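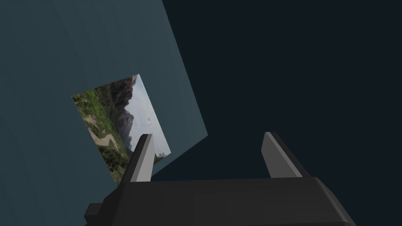

三十好几,去药房当学徒

2019年9月4日

先交代一下:我以前是写稿子的,写房产、写餐馆、写别人怎么辞职去开民宿。写着写着,自己也辞职了,去处比民宿寒碜一点,是我家楼下拐两个弯的一间连锁药房。朋友听说以后的反应很一致,先愣一下,然后问:那我妈的降压药你能便宜吗?(不能。别问了。)

招我的这家叫Hindari,在我们这一片有11家门店,我去的是最小的那家,夹在一个修鞋铺和一间早餐店中间,早上开卷帘门的时候满街都是葱油饼味儿。招聘启事是贴在玻璃上的,上面写着"优厚薪酬、广阔前景",我心说一个站柜台的能有什么前景,结果鬼使神差拍了张照,回家盯着看了一晚上。

面试是四月,在总部,地方叫Etosari,听着像个度假村,到了一看是工业园区里的一栋四层楼,电梯还在修。面试官问我为什么想来,我准备了一大套,什么人生下半场,什么服务社区,开口第一句却是:我想找个每天能跟人说话的活儿。对面两个人互相看了一眼,在纸上写了点什么。我到今天都不知道写的是什么。

试用期三个月,工资单我就不晒了,反正头一个月交完房租、买完一双据说能站一整天的鞋,卡里还剩2000块。那双鞋站半天还行,一整天纯属吹牛。

抽屉,抽屉,还是抽屉

没进柜台之前,我以为药房的工作就是收钱、装袋、说一句"多喝水"。进去第一天,带我的师傅(她不让我写她的名字,说写了亲戚要来打折)把我领到后面那堵抽屉墙前,说,276个,背吧。

我说贴着标签呢呀。她说,标签是给盘点的人看的,你手上拿着方子,外头排着五个人,哪有工夫一个个念。

于是我就背。通勤背,吃饭背,刷牙也背。我给每一排编了顺口溜,编得乱七八糟,有一排的口诀里出现了我前老板,现在一拉那排抽屉就想起他催稿的样子。背到第二个礼拜,有天夜里我梦见自己在抽屉墙前头找一盒止咳糖浆,拉开一个是袜子,再拉开一个还是袜子,急得醒过来一身汗。

最难的是长得像的。同一个厂子出来的盒子,颜色一样,字体一样,剂量差一倍。门店的规矩是这种药绝不挨着放,中间得隔一格,抽屉口贴一道红胶带。红胶带是我后来最喜欢的东西,看见它我就自动慢下来,把盒子翻过来再念一遍。 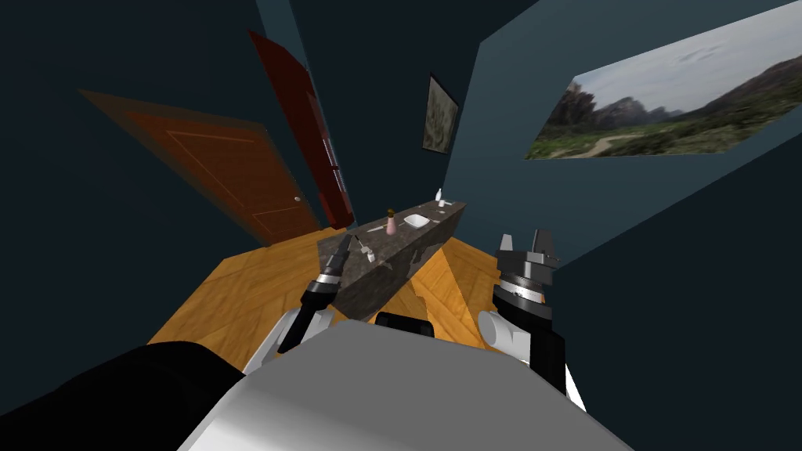

新手配药的毛病,是手比脑子先出去。我头几天就是这样,方子还没看完,两只手已经伸进抽屉里去了,师傅看见了也不骂,就拿笔敲敲台面。她教我的办法笨得很:看完方子以前,手给我停着。那姿势我现在想起来还好笑,跟图里那两条机械臂一个样,都朝前伸着,左边那只黑夹爪的两根细手指就悬在台面跟前,还没碰着东西。我那会儿也这么悬着,嘴里嘟嘟囔囔把药名、剂量、一天几回念完,才敢落下去。顾客隔着玻璃看我,八成觉得这人是在做法事。念出声这件事我一直保留着,后来音量小了,变成光动嘴皮子,隔壁修鞋的师傅说我像在偷偷骂人。

配完还有第二道。我们店人少,白天三个人当班,配药的和核对的必须分开,哪怕外头排队排到早餐店门口也得分开。有一回我急,顺手想自己核自己的,师傅把袋子从我手里拿走,一句话没说,放到另一头去了。那袋药没毛病,可我还是脸红了一下午。

电脑系统也得夸一句再骂一句。我们用的叫Simard,好处是你扫错盒子它会叫,叫得整条街都听得见;坏处是它每天下午要自己更新,更新的时候什么都不能干,只能看着一个圈转。我们的应急方案是一本蓝皮手写簿,翻到前面几页还能看见好几年前的字迹,有人在角落里画了一只很丑的猫。那只猫我挺有感情的。

顾客教我的事

当学徒这几个月,说话是真说够了。每天能聊上天的人比我写稿一年采访的都多,而且谁也不要求看稿(这一点太美好了!)。

有个阿姨,每隔几天来量一次血压,量完不走,坐在门口那把塑料椅上报告她家阳台的情况,辣椒结了几个,葱又被谁家的猫刨了。有个小伙子来买创可贴,买完站在那儿研究了半天冻疮膏,那时候都五月了。还有一位大爷,每次都把吃空的药板整整齐齐叠好带来,递给我说,照这个来。我特别感激他,真的,很多人来了只会说"白色的,小小圆圆的",天知道我们墙上有多少白色的、小小圆圆的东西。

所以我现在逢人就劝:盒子别扔。嫌占地方就把有名字那一面剪下来,跟药板捆一起,或者用手机拍一张。上次家里聚餐我把这话说了三遍,我舅舅说你进药房以后怎么比我妈还唠叨。

聊得多了,我慢慢发现大家把药放在哪儿这个事,简直可以单写一本书。有放电视柜里的,有放鞋柜上头的,有放车里的(夏天的车里!),还有一位把全家的药装在一个月饼铁盒里,底下垫着房产证。最多的还是卫生间。我问过好多人,答案都差不多:刷牙的时候顺手就吃了,不容易忘。

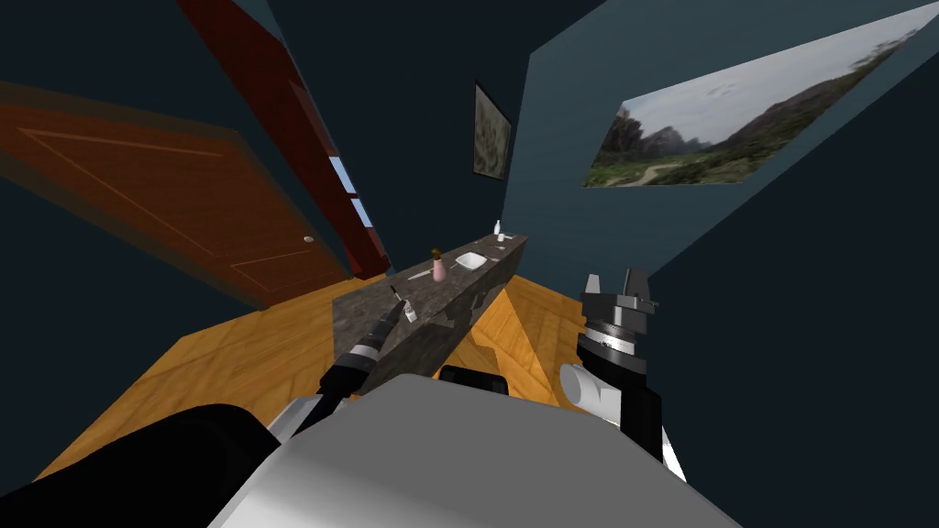 浴室台面靠前处的一个白色小容器。

道理我懂,我自己以前也这么干。可卫生间洗个热水澡就是一屋子水汽,片剂和胶囊多半都怕潮,说明书上那句"密封,置阴凉干燥处"就是冲着这种地方说的。师傅的说法更直接,她问顾客:你会把饼干放浴室吗?顾客说不会啊,那不都软了。她就不说话了,继续装袋。

要是实在怕忘,把药挪到卧室抽屉里,牙刷杯旁边贴张纸条就行。我给我妈贴了一张,她嫌字丑,自己又重写了一张,现在两张都在那儿。小孩够得着的地方当然也不能放,低抽屉得配个儿童锁。还有眼药水,开封以后最好在瓶身上写个日期,我们柜台上拴着一支油性笔就是干这个的,那支笔已经被顺走过好几回,拴着也能顺走,我服。

培训课,以及一股地毯味儿

总部每个月把各店的新人拉去上一次课,地点就在Etosari那栋楼的二楼。教室铺着深绿色地毯,有一股潮了又干、干了又潮的味道,我现在闻到类似的味儿就会想起药物相互作用那一章。

课是外包给一家叫Cunadico的培训公司上的。第一堂课我做好了打瞌睡的准备,结果讲师上来就让我们两两一组,一个演顾客一个演药房的人,顾客的台词只有一句:"我不舒服。"然后你就得往下问。哪里不舒服,多久了,吃过什么,对什么过敏,家里有没有别的在吃的药。我搭档是城东店来的一个小姑娘,二十出头,演得特别投入,捂着肚子直哼哼,我问到一半把自己问慌了,脱口而出:要不咱们去医院吧。

全班笑成一片。讲师说,这个答案可以的,很多时候就该这么答。

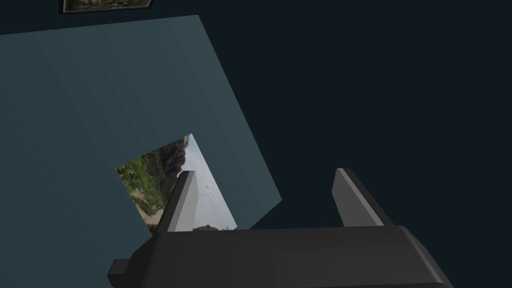
后来她又补了一句,大意是柜台里的人得知道自己管到哪儿为止。我在本子上把这句话画了两道线。以前写稿,编辑总嫌我写得不够满,恨不得每篇都给读者一个结论;现在倒过来了,碰到拿不准的,我得老老实实说这个我不清楚,您等一下,我去问药师。头几次说出口真别扭,总觉得人家要笑话我。其实顾客无所谓的,等就等呗,顺便看看门口那台称体重的机器今天准不准(不准,永远多一斤多)。

课上还讲怎么写交接班记录,这我可来劲了,好歹是老本行。第一次我洋洋洒洒写了一页半,有天气,有氛围,有血压阿姨的辣椒。第二天师傅用红笔给我删得只剩两行:某药缺货已报,某顾客下午来取。我当了那么多年编辑笔下的受害者,没想到躲到药房来也没躲掉。

留不留

试用期结束那天没什么仪式。店长把一张表推过来,说签这儿,还有这儿,然后问我要不要换一件合身的白大褂,之前那件是上一个人留下的,袖子长出一截,我一直卷着。新的发下来那天我特地熨了,熨完挂在门后头,我妈路过看了两眼,说比你以前那些衬衫像样。

也有人问我后不后悔。说实话腿疼的时候后悔过,盘点到晚上十点的时候后悔过,被一位先生指着鼻子说"你们药房就是想多卖我一盒"的时候也后悔过,那次我躲到后面抽屉墙跟前站了一会儿,把第一排从左到右默背了一遍,背完就好多了。接下来我打算报名考试,资料已经买了,厚厚两大本,摆在餐桌上当了一个礼拜的锅垫。昨天总算翻开了,看到第十四页。

对了,想应聘的朋友别再私信问我要内推了,我们店眼下不缺人,听说城东那家在招晚班,自己去看玻璃上贴的纸。鞋记得买大半码。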